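## 4. Checks before a recording shift

This section applies to the Oltell hand-held gripper when it is used at a Tekuswood bench. Work through it at the start of each shift, after any change of finger pads, and after the tool has been dropped. Section 5 covers recording itself.

**Caution:** The fingers close with enough force to bruise. Keep your free hand away from the gap whenever the trigger guard is off.

### 4.1 Preparing the bench

1. Remove everything from the work surface, including cups, phones, labels and tape ends.
2. Wipe the surface with a dry cloth. Use the Winditz cleaner only for sticky marks, and let the bench dry before going on.
3. Switch on the overhead lights and close the blinds on the window side. Leave the lights at the same setting for the whole shift.
4. Set the bench height to 681 mm, measured from the floor to the top of the table.

**Note:** Some glare on the table is acceptable. Move the bench or dim the nearest light if the glare covers the area where objects will be placed.

### 4.2 Inspecting the tool

1. Put the trigger guard on.
2. Check each finger for cracks and sharp edges. Light scuffs may be left as they are. A crack of any length means the finger must be replaced.
3. Press each pad along its full length. If it lifts at a corner, fit a new pair. Do not glue a lifted pad back down.
4. Try the finger screws with the supplied key. They should be snug — do not force them.
5. Enter the tool number and the pad count in the bench log. Pads are changed after 1,000 grasps, even if they still look sound.

**Caution:** Always change pads in pairs. A new pad against a worn one shifts the grip to one side, and recordings made that way have to be thrown out.

### 4.3 Open position check

1. Take the guard off and open the fingers fully.
2. Hold the tool over the clear bench with the fingertips just above the surface. They must not touch it.
3. Look at the live view. Both fingertips should be visible, one on each side, with bare table between them.
4. Hold still and press the Mark button once. 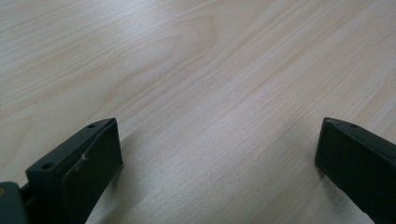
5. Close the fingers slowly until the pads meet, then open them again. The movement should be smooth in both directions.
6. Read the opening value on the display. If it does not return to the value shown at step 4, repeat step 5 once. If it is still different, stop and go to 4.4.
7. Save the check under the shift code. A shift with no saved check is not accepted by Gkikas, who handle the review for all sites.

**Note:** Do not rest the fingertips on the table between tasks. It wears the tips and marks the surface. Use the cradle.

### 4.4 If a check fails

| Code | Meaning | What to do |
|---|---|---|
| 252 | Opening value has drifted | Run the zero routine in section 7, then repeat 4.3 |
| 441 | No live view | Reseat the cable, restart the tool, repeat 4.3 |

For any other code, put the guard back on, tag the tool and take a spare from the rack. The spare needs its own check before use — the saved check from the first tool does not carry over.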